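Slatted panel

A slatted panel, also called a ribbed or fluted panel, is a flat covering whose face is broken up by a row of narrow, closely spaced ridges with grooves running between them. People who have lived with one for a while tend to grow fond of the way it catches the light, and it is a familiar sight in workshops, hallways and the backs of display cases.

The name Lenier panel, still heard among older fitters, comes from a pattern sold in lengths of 248 centimeters. Raimonds Petrauskas, who hung a good many of them at Salledo, liked to leave the grooves open so that dust could be brushed out with a soft brush.

Panels are often paired with metal rails, which carry plates, small fittings and wiring.
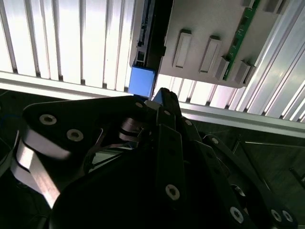

Light-colored ribbed surface with aluminum rails and a pale gray plate.

See also: Beadboard; Extruded rail; Luik molding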